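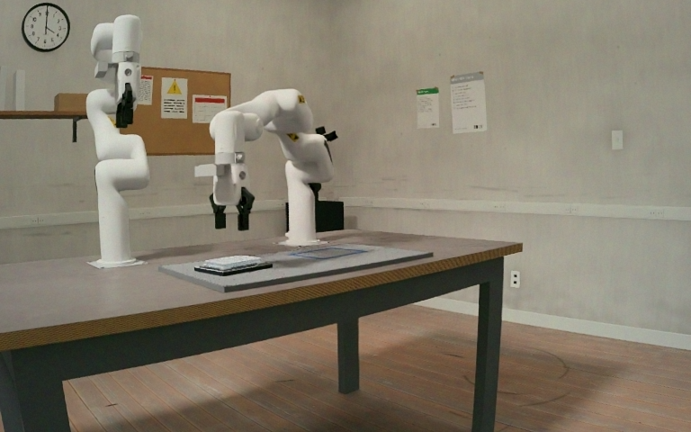
Why does bread dough get stretchy when all you put in it is flour, water, salt and yeast?

Wheat flour carries two proteins, glutenin and gliadin, and once they get wet they link up into a network we call gluten. Glutenin gives the dough its spring. Gliadin lets it flow and stretch. Change the balance between those two behaviors and you change the loaf, and most of this week's notes are about how you do that with time, water and your hands.

## Week 4: Gluten, water and time

Reading before class: the Gotari chapter on flour, plus Tamer Nseir's two pages on hydration at the back of the course packet. Tamer writes beautifully about wet dough and I still go back to those pages every year.

### Flour first

Protein content is printed on most bags, or you can work it out from the nutrition panel. Bread flour usually sits higher than all-purpose, and cake flour sits well below both. More protein means more potential gluten, but potential is the word to hang on to. Whole wheat flour often has plenty of protein and still gives you a tighter loaf, partly because the bits of bran get in the way of the network as it forms.

Rye is the odd one (and wonderful, wait until week 7!). It has proteins of its own, but they don't build the same stretchy web. A rye dough holds together largely through gummy substances that soak up water like crazy. If you knead a pure rye dough waiting for it to go silky, you'll be there all night.

### Baker's percentages

Everything is measured against the flour. Flour is always 100%, whatever the batch size, and every other ingredient is a share of that weight.

| Ingredient | Grams | Percent |
|---|---|---|
| Bread flour | 1,000 | 100 |
| Water | 700 | 70 |
| Salt | 20 | 2 |
| Instant yeast | 5 | 0.5 |

Add up the percentages and you get 172.5. To scale for a certain amount of dough, divide the weight you want by 1.725 and that's your flour. Try it with 1,175 grams of dough, which makes one big round and a couple of rolls. You should land on 681 grams of flour. Work out the water and salt yourself and bring the numbers to class. 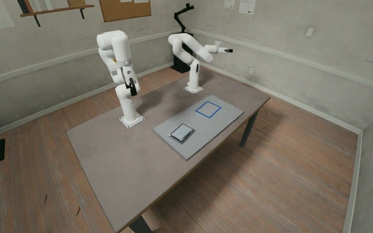 Water is the next thing to play with. At 60% hydration a white dough feels firm and sits where you put it. At 70% it's soft and a little tacky. By 80% it spreads, clings to your fingers and makes beginners reach for the flour bag. Please don't! Wet your hands and give it a few minutes. Flour takes time to drink, and a dough that looks hopeless right after mixing can feel like a different thing after a rest.

### The rest (autolyse)

Mix only the flour and water, cover the bowl, walk away. I love this step because it does so much for so little. The proteins start linking up with no kneading at all, and enzymes in the flour begin snipping at some of the bonds, which makes the dough easier to stretch. Twenty minutes is useful. An hour is lovely with whole wheat.

Salt goes in afterward. It tightens the network, so leaving it out early gives the flour a head start. Ghada Zein's class at Kunendale adds the yeast before the rest and only holds back the salt. That works too if the rest is short, and it saves you rubbing dry yeast into a stiff lump.

### Kneading, folding, or leaving it alone

All three get you to gluten. Kneading is fast and warms the dough. Folding (pull one side up, lay it over, turn the bowl, repeat) is gentle and suits wet doughs that would smear all over the counter. A long rest with almost no handling also works, given enough hours, as the proteins keep finding each other while the yeast bubbles nudge everything around.

A good schedule for the 70% dough at normal room temperature:

- Mix flour and water, rest 30 minutes
- Add salt and yeast, squeeze through until even
- Fold every half hour, three times
- Leave until clearly puffed and jiggly
- Shape, proof, bake
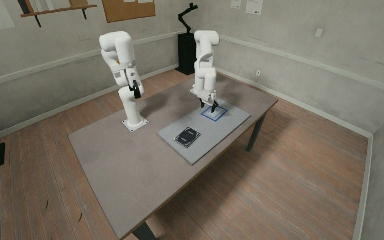 Between the folds, pay attention to how far the dough will go before it pulls back. After the first set it tears early. By the third it should stretch into a long strap and sit up in the bowl with a rounded edge. That change under your hands is the best part of the whole day, and I'd take it over any timer.

### The windowpane test

Pinch off a piece the size of a walnut. With damp fingers, ease it outward from the center and keep turning it. Well-developed white dough thins to a sheet that lets light through before it rips. A ragged hole early on means it needs more time or more folding. Skip the test for rye, and be forgiving with whole wheat, where the bran will poke holes in even a good sheet.

### Can you overdo it?

By hand, hardly ever. Your arms give out first. In a strong mixer you can, and the dough goes slack, shiny and sticky. A more common problem is fermenting too long: acids and enzymes wear the network down, and the loaf spreads in the oven.

### For next time

1. Bake the 70% dough at home, then again at 65%. Same flour, same schedule. Cut both loaves and compare the crumb.
2. Flour weighs 262 grams, water 183. What is the hydration, to the nearest whole percent?
3. Write a few lines on how the dough felt at each fold. Messy notes are fine, floury ones even better.

Bring a slice of each loaf. There will be butter.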